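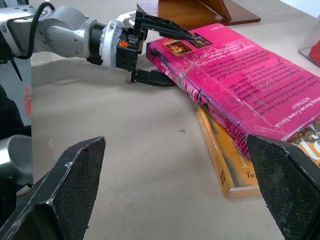 Residents of our building are asked to label any item left in the shared storage room on the ground floor, and I would like guidance on which tape to use for this purpose. The management notice specifies paper labels covered with clear tape. I have seen what looks like clear tape wrapped around a white, scuffed collar on a piece of equipment, so I assume it is suitable for hard, curved surfaces. My items are two plastic bins and a metal shelf, to remain in storage until December. Will ordinary packing tape leave a residue on the shelf?
Nouhaila Tahiri

Residue depends on the adhesive and on the length of storage. Ordinary packing tape is intended for cardboard and may become difficult to remove from painted metal after several months. Please consider a tied tag for the shelf. For the bins, clean the surface with rubbing alcohol, allow it to dry, and apply the tape with at least an inch of overlap on each side of the label. Write in pencil or permanent marker, as other inks may fade. Should residue remain, warm soapy water is the recommended first step.
Macario Aguirre

I have used the Pokton tape for this. It is sold in rolls of 200 feet and I have had no difficulty with it on bins. I cannot comment on shelves.
Karlijn Meijer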